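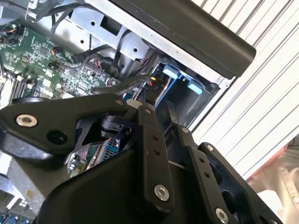 The gripper reaching into an open computer case, with the green motherboard at upper left.

If you're building an arm at home and you'd like it to work inside something as crowded as a computer, do yourself a favor and spend an evening on the dull stuff first. I didn't, and I paid for it in scratched plates!

Start with the screws. Put a dab of medium threadlocker on every one that goes into metal, wipe off the extra, and leave the arm alone overnight (I know, I know). Then go over them again after 200 cycles with a good hex key, the kind with crisp corners, and snug up whatever has crept.

Cables come next. Loops hanging across a drive bay will catch a finger sooner or later, so tie them back with soft hook-and-loop straps. Zip ties leave sharp little tails, and you'll want to move things again by Tuesday anyway.

Unplug the computer, of course, and hold the power button down for 8 seconds before anything goes near the board. For first runs use a dead machine. Mine came out of the scrap bin at the Penry workshop, where Rhodri Probert also talked me into dropping the speed way down and keeping one hand on the stop switch. I still do both, even on the easy moves.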